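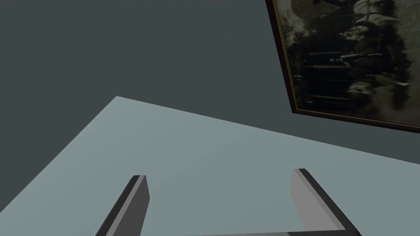
Archive > Kitchen Garden List > May > Sourdough and rye

2 May 2024
by Beverley Hollis

Dear all,

I am answering the letter from Dirance which came to the list on Monday. I put the part I am answering below, so new members can follow.

> I followed the Fistham recipe exactly and for the third time
> the rye loaf has a big hole under the top crust and a wet
> line at the bottom. The starter looks good in the jar. I bake
> it in a tin, with the oven as hot as it will go. Should I use
> less water? Or is my flour too old? My husband says to give
> up and buy the bread from the shop.
> Dirance

Please do not give up. I had the same hole for almost one winter, and my flour was new. I would not change the water yet. In my experience the hole under the crust comes when the dough has stood too long in the tin. Rye dough does not hold its gas the way wheat dough does. It rises, it stays up for a short time, and then it becomes tired and the inside sinks away from the top. When you see the first small holes open on the surface, like pin pricks, the loaf must go in the oven at once. If you wait until it looks high and beautiful, you have waited too long.

The Fistham recipe says to leave it "until doubled." I think this is written for a person with a cold kitchen and a different flour. My dough never doubles. I put it in the oven when it has grown by maybe half, and the bread is good.

About the wet line at the bottom, I have two questions for you. Do you take the bread out of the tin right away? And when do you cut it? My grandmother did not allow anyone to touch a rye loaf before the next day, and I was angry about this as a child, but she was right. The inside continues to set for many hours. I wrap mine in a linen cloth and cut it the next afternoon.

What I do now, for one tin:

1. In the evening I mix 80 grams of starter with rye flour and warm water, as thick as porridge, and cover it. It stands for 11 hours.

2. In the morning I add the rest of the flour, the salt, and a spoon of dark syrup. I mix with a wet wooden spoon, only until there is no dry flour. Kneading does nothing for rye.

3. I fill the tin a little over half, smooth the top with a wet hand, and watch for the pin pricks.
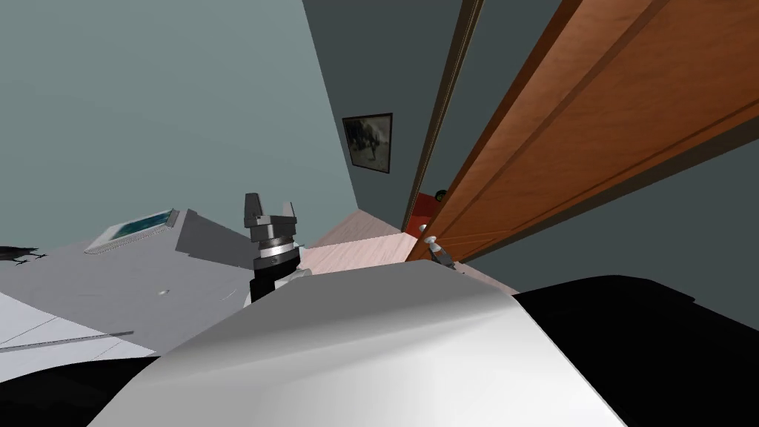 4. The oven is very hot for the first 15 minutes, then I turn it down and bake for one hour more. The last ten minutes are without the tin.

Shakya wrote to me privately to ask if a thermometer is useful. Yes, I use one. I look for 98 degrees Celsius in the middle, and I do not trust knocking on the bottom of the loaf, because with rye I can not hear any difference.

One more thing, for those who buy from Keritz: the coarse rye is sold out until July. The fine one works in this recipe but it drinks less water, so begin with less and add slowly.

Dirance, please write again after the next loaf, also if it is bad.

With kind regards,
Beverley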